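Plostano FAQ

Last updated 02/04/2021

I get a lot of the same emails about Plostano, so I've finally put my answers in one place. I'm Ayantu Yimer, I wrote most of the planner and a good chunk of the control code, and I apologize in advance for the parentheses (I can't help myself). If your question isn't covered, the mailing list is still the best place to ask. I read everything, even when I'm slow.

What does Plostano do?

It takes a goal for an arm, like "put this part in that seat," and turns it into motion plus a contact strategy. The motion half is pretty ordinary. Lots of software will get an arm from one side of a bench to the other. The contact half is what I care about: the last few millimeters, where the camera is a little bit wrong, the arm is a little bit wrong, and the part has slid in the fingers since you picked it up.

So you get a planner, a pose estimator for parts and seats, a compliance controller, and a log viewer that Hiwot Degefa built one winter and that everybody now opens before they open anything else.

Who is it for?

People doing assembly and repair on things that weren't designed for a robot. If you have a nice fixtured cell with everything bolted down in a known spot, you probably don't need us! Teach your points and go have lunch. Plostano earns its keep when the board sits wherever the last person left it.

What's the relationship with Plastum and Belay?

Plastum is the old planner. Plostano started as a plugin for it and swallowed it (sorry, the names are terrible, and yes, people mix them up in bug reports all the time). Belay is the small safety layer that sits between us and the arm driver. It watches force and joint speed and pulls the plug if either goes over your limits. It's a separate process on purpose. If my code hangs, Belay keeps running.

Why do you keep going on about processors and sockets?

It's my favorite test. A desktop CPU going into a land grid socket has almost everything that makes placement annoying. It only goes in one way around, there's very little slack, you're supposed to lower it flat, and the contacts underneath are tiny springs that bend if you look at them funny. You can't do the usual trick of pressing down and wiggling until something drops into place. For a peg in a hole, wiggling is great. For a socket full of pins, wiggling is how you end up shopping for motherboards.

It also tests perception in a rude way. The lid of the chip is shiny metal, the socket has shiny metal around it, and the levers and load plate can be sitting at any angle when the arm shows up.
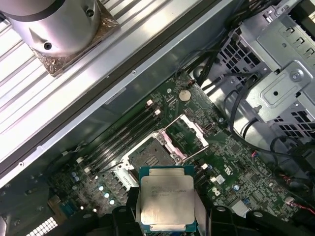 The approach we settled on is to estimate two poses and only care about the difference between them. I used to compute where the chip was in the arm's base coordinates, then where the socket was, then subtract. Every calibration error got in twice. Now, as long as the wrist camera can see both the part and the seat, we measure one relative to the other directly, and a lot of the hand-eye error just cancels. Lemlem Jemal suggested it during a code review, in one line, under a comment about a variable name. I rewrote the module that same week.

How does the placement routine work, step by step?

The stock one is called seat_flat and it goes like this. It hovers over the seat and takes a burst of images. It fits the outline of the part and the outline of the seat, and it refuses to continue if the two fits disagree with each other from image to image. Then it lines up rotation first, position second, and starts down slowly with the wrist stiff sideways and soft vertically. When it feels contact it stops, checks the height against what you told it to expect, and opens the fingers only if the height matches.

If the height doesn't match, it goes straight back up. It will try again up to 3 times, then it gives up and asks for a person. You can raise that number in the config. Please don't raise it for sockets.

What stops it from crushing the pins?

Mostly the soft vertical axis, plus the force limit in Belay. And then also you, setting both of those sensibly. The defaults that ship are for plastic connectors, which can take a shove. For anything with exposed contacts, use the delicate profile, and run it on a dead board first. I keep a box of dead boards and I highly recommend having one too.

Can it tell which way around the chip goes?

Sort of. If you give it a reference image of the part with the orientation mark visible, it'll match against that. It does not read the printing on the lid. I tried text for a while and the letters were too small and too blurry at hover distance to be worth the trouble, so I pulled that branch out. These days I tell people to settle orientation at pickup, where you have better light and nobody's pins are at risk, and then just track the rotation from there.

How fast does everything run?

The compliance loop runs at 400 Hz on our bench machine. Pose estimation is much slower, but it doesn't need to be quick, because the arm is holding still while it happens. Planning depends on how cluttered you tell it the world is. Open chassis with cables hanging around are the worst for this, and I'd much sooner have you mark a big simple keep-out box over the cable area than try to model each cable. I've done the cable thing. I lost most of February to it.

Do I need a wrist camera?

For the contact routines, yes. For plain moving around, no. A fixed overhead camera is fine for finding the workpiece, but by the time the gripper is over the seat it's blocking its own view, and you're guessing. Mount the wrist camera so that the fingertips show up at the edge of the image. People always want to tilt it until the fingers are gone because it looks tidier, and then they write to me asking why slip detection is broken. The fingertips are what it uses!

Why does the pose estimator keep locking onto the wrong thing?

Nine times out of ten it's glare, or a seat with something square right next to it. Protective covers are a classic. If a socket cover is lying beside the socket, it can be about the right shape and sometimes it's a lot easier to see than the socket itself. Two fixes. Either move it out of the way, or set seat_hint to a rough location so the search doesn't wander. Adanech Wako also added a flag called expect_pins, which looks for that fine regular texture you get from a contact grid. It's off by default because it's slow.

For glare, turn your lights down and your exposure up. I know that sounds backward. Try it anyway.

Can I train it on my own parts?

You can, and you may not have to. Outline matching needs one good reference image and a width. If your part isn't a nice flat shape, then you'll want the learned matcher, and for that we collected 600 labeled placements per part family. Fewer might work for you. I just haven't tested fewer carefully enough to promise anything.

Label the failures too, please. The first version of our set was nearly all good placements, and the matcher came out wildly confident about everything.

What's in the log, and what should I send you?

Every attempt writes a folder with the images, the two fitted outlines, the force trace and the final decision. Zip the whole folder. Don't send me just the last image - the interesting bit is usually ten images earlier, when one of the fits jumped and the routine decided it was okay with that. Yeshi Jemal wrote a little script, pack_attempt, which strips out the big files I never look at.

Does it close the socket afterward?

No. Levers and load plates are on my list. Placing and latching turned out to be very different problems, and the latching one needs real force in a direction where you don't want to slip. There's an experimental routine called press_and_hook in the Bredcombe branch. It works on my bench and I wouldn't let it near yours.

What about memory sticks?

Yes! seat_push covers those. You get a nice clear force spike when they go home, so the log is easy to read. Open the end clips first, the planner won't check them for you.

Will you support my arm?

If the driver accepts joint velocity commands and gives you a force reading back, chances are good. Arms that only take position targets can use the planner but not the contact routines. I had one limping along for a bit with very small position steps and it buzzed like a wasp in a jar.

How do I upgrade from an old Plastum config?

Run the converter, then read what it wrote. It carries over frames and limits but drops anything called a "search pattern," since those were spirals and we don't spiral anymore. If you have version 10 or older, convert to the last Plastum release first.

Can I help?

Please do. Docs, weird parts, failed attempts, all of it. The part I'd love the most help with right now is the slip detector, which still gets confused by dark fingers on a dark background.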